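Cups come out of the dishwasher with water on the bottom

Touran Rahimi
My cups stand upside down in the upper rack, but after the program there is always a small lake on each bottom. When I pull the rack, it runs down on the plates. What do you do against this?

Csaba Nyitrai
Buy other cups.

Vy Châu
I had the same problem for 2 years. Please empty the lower rack first, then the water from above can't disturb anything. Also lean the cups a little against the wire, so the water finds its way down. I open the door right after the program and wait 42 minutes before I put anything in the cabinet.
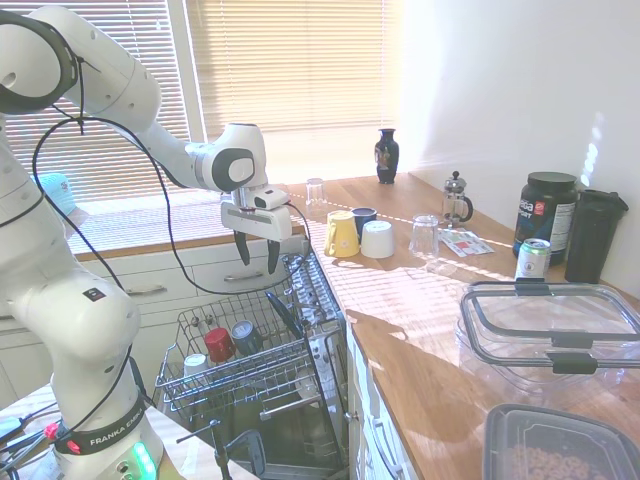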